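作業ノート 2月 Puvside工房、記念銘板の係

朝のうちに、Sanportの墓地から預かっている古い真鍮の銘板を全部台帳に書き終わりました。合計は239枚です。前のページで予定した数と同じでしたので、この件は終わりにします。台帳の列は、番号、名前の読める部分、生まれた年、亡くなった年、裏面の状態の順番です。読めない文字は□で書きました。推測した文字は入れていません。家族の方が見る可能性がありますから、間違った名前を書くことは空白よりも悪いと私は考えます。

洗浄の試験

Prurkiaの中性の洗剤と、いつもの石けん水を比べました。試験の板は、文字のない予備の板を二枚使いました。Prurkiaは薄めて、布で軽く拭いて、すぐ水で流します。緑色のさびは両方とも残りました。黒いよごれは、Prurkiaの方が少し早く取れました。しかし、板の角の塗料も少し取れましたので、文字に黒い塗料が入っている銘板には使わないことにします。

試験の板の乾燥は、最初は布だけ、次は送風でした。布だけの場合、文字の溝の中に水が残って、昼過ぎに白い跡が出ました。送風の方は跡がありません。今後は必ず送風をしてください。冷風で十分です。

研磨は400番の紙で、板の長い方向だけにします。横に動かすと、光の向きで傷が見えます。先月に私が一枚失敗した板は、棚の下の段にあります。比較のためにまだ捨てないでください。

書体と文字の間隔

新しい銘板の注文が6枚あります。全部Peltonen教会の回廊に付けるものです。教会からの希望は次の通りです。

名前の文字の高さは13ミリ。
年の数字は名前より小さくする。
飾りの線はなし。
「安らかに」の言葉は、希望した家族の分だけ入れる。

漢字の名前が一つあり、私はここで時間を使いました。画数の多い字は、この高さでも線と線の間が狭いです。細い刃で彫りましたが、塗料を入れると隣の線まで流れました。二回目は線を少し細くした書体に変えて、間隔を広げました。これで読めるようになりました。ただし、アルファベットの名前と並べると、漢字の方が弱く見えます。弱く見えるのは太さの問題なのか、余白の問題なのか、私にはまだ判断できません。日本語が母語の方に見てもらいたいです。試し彫りの板は、窓側の引き出しに入れておきました。

もう一つの問題は、年と年の間の線です。注文の紙では、長い線の人と短い線の人がいます。教会に電話で聞きましたら、統一してよいという返事でした。長い方に統一します。注文の紙にも鉛筆でそのことを書きました。

献花台の飾りについて

回廊の献花台には生花を置けない期間があるそうで、造花の見本について相談を受けました。銘板の仕事とは別ですが、色の意見だけ書いておきます。白と薄い紫の花は、真鍮の色と合うと思います。赤い花は強いですが、一本の枝だけなら暗い回廊でよく見えるかもしれません。黄色のチューリップは、金属の色と近いので、銘板のすぐ横には勧めません。花瓶は小さいものがよいです。大きい花瓶は下の列の名前を隠してしまいます。

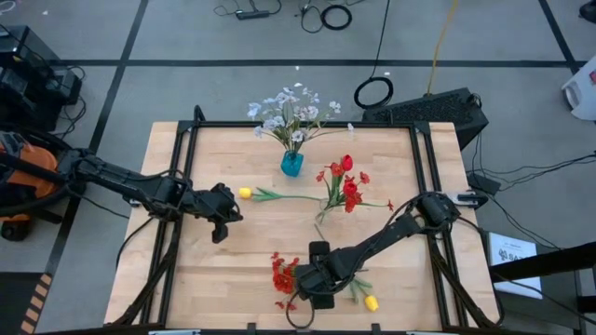

取り付けの穴

教会の壁は石なので、穴の位置を後で直すことができません。厚紙の型を作って、壁に当てて、四つの角に印を付ける方法にします。型は一枚だけ作り、全部の銘板に同じ型を使います。前回は板ごとに型を作ったため、列が少しずつ下がりました。遠くから見るとはっきり分かりましたし、恥ずかしかったです。

ねじは真鍮の丸い頭のものにします。ステンレスは丈夫ですが、色が合いません。箱の在庫を確認しましたら、短い方しかありませんでした。長い方を注文する必要があります。接着剤を一緒に使うかどうかは、教会の返事を待っています。将来に板を外して磨くことを考えると、私は接着剤なしの方がよいと思います。

校正の手順を変えます

今までは、彫る前に私が一回読んで、それから家族の方に紙を送っていました。今月、家族の方から戻った紙に、亡くなった年の訂正が一つありました。元の注文の紙は正しくて、私が写すときに間違えました。彫る前でしたから、損害はありません。

これからは、注文の紙を一人が声に出して読み、もう一人が原稿を見ます。数字は一つずつ読みます。「にせんじゅう」のような読み方ではなく、「に、ぜろ、いち、ぜろ」と読んでください。名前のつづりも同じです。私の発音が聞き取りにくいときは、遠慮なく聞き返してください。

残っていること

長いねじの注文。
漢字の試し彫りを見てもらう。
Prurkiaの瓶に、薄めた割合と「黒い塗料の板には使用しない」のラベルを貼る。
Sanportの台帳の写しを墓地の事務所に送る。□の文字について、古い埋葬の記録と比べることができるか質問する。
彫刻機の刃を交換。最後の板で、文字の終わりに小さいばりが出ていました。

午後5時、送風機の電源を切り、薬品の棚に鍵をかけました。鍵はいつもの場所です。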